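Ticket 2777: Repeated tripping of RCBO, kitchen socket circuit
Status: Closed
Property reference: Emness 61
Reported by: tenant, via the Conard repairs portal
Assigned to: Oluwatosin Uzor, Electrical Support

Fault as reported
The tenant states that the kitchen sockets lose power without warning, most often in the early morning. The device at the consumer unit resets at once and may hold for several days. Lighting, the cooker circuit and the remaining sockets are not affected.

Advice given by telephone
The tenant was asked to unplug every appliance on the kitchen circuit, reset the device and reconnect one item at a time, leaving a full day between each. Switching an appliance off at the wall was not considered sufficient, as a single-pole switch leaves the neutral connected. The tenant was also asked not to use extension leads during the test.

Update 1
The device tripped overnight with all portable appliances unplugged. The fault was therefore taken to lie in the fixed wiring or in an accessory, and a visit was arranged.

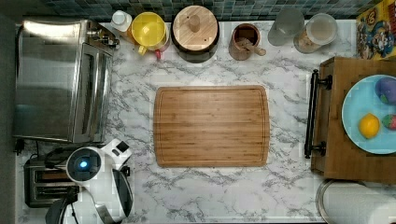

Update 2
The circuit was isolated, proved dead and locked off before any accessory was opened. The load-side conductors were disconnected from the RCBO and insulation resistance was measured with line and neutral joined and tested to earth. The reading was 10 kilohms, well below the minimum acceptable value. The ring was then split at its midpoint and each half tested separately. The low reading followed the leg serving the fused connection unit for the extractor.

On removal of the front plate, the neutral conductor was found trapped behind a fixing screw, with its insulation cut through to the metal back box. Green corrosion was present on the copper.

Update 3
The damaged section was cut back, sound conductor was re-terminated and a new Nastix connection unit was fitted. Ring continuity was confirmed end to end. Insulation resistance was retested at 1,966 megohms. The RCBO was tested at its rated residual current and by its test button, and operated correctly on both.

Closing note, 30 November 2025
No further trips have been reported. The minor works certificate has been issued and a copy sent to the managing agent, Pîrvu. The remaining kitchen accessories are to be inspected in January under the planned programme. Should the device trip before then, the tenant should leave it off and quote this ticket number.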